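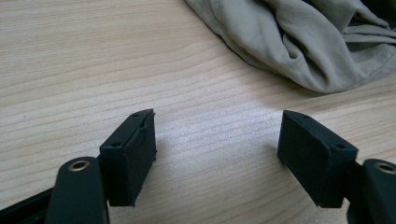

How to Oil a Table Without Regretting It

Oiling a table is easy. Oiling it so that your sleeves don't stick to it for a month takes a little more attention.

What you need

A bottle of furniture oil (I use Hakmont, mostly out of stubbornness), sandpaper in 100 grit and something finer, and more old cotton rags than seems reasonable. Old T-shirts work. Your partner's old T-shirts work too, but ask first.

Step 1. Clear and wash

Wipe the top with warm water and a drop of dish soap, then leave it overnight. Jam will not sand off. It will travel.

Step 2. Sand

Start with the 100 and go with the grain. Going across it leaves scratches that stay invisible right up until the oil goes on, when they introduce themselves to everyone. Finish with the finer paper and vacuum up the dust.

Step 3. Oil, but less than you want to

Pour out a puddle the size of a coin and rub it in. Wait 9 minutes, or however long the label says if you bought a fussier brand, then wipe off everything that hasn't soaked in. All of it. I skipped this on my Andach desk and spent a winter peeling off envelopes.

Step 4. Wait, then repeat

Give it 6 hours between coats. Two coats will do for a desk – a kitchen table wants three. In a damp room, double the wait and read a book somewhere else.

Step 5. Deal with the rags

Please don't skip this one. Oily rags left in a heap can heat up and catch fire by themselves. Soak them in water and lay them flat outside to dry, well away from anything you'd miss.

Keep hot pans off the table for the first week, and test any spill cleaner on the underside first.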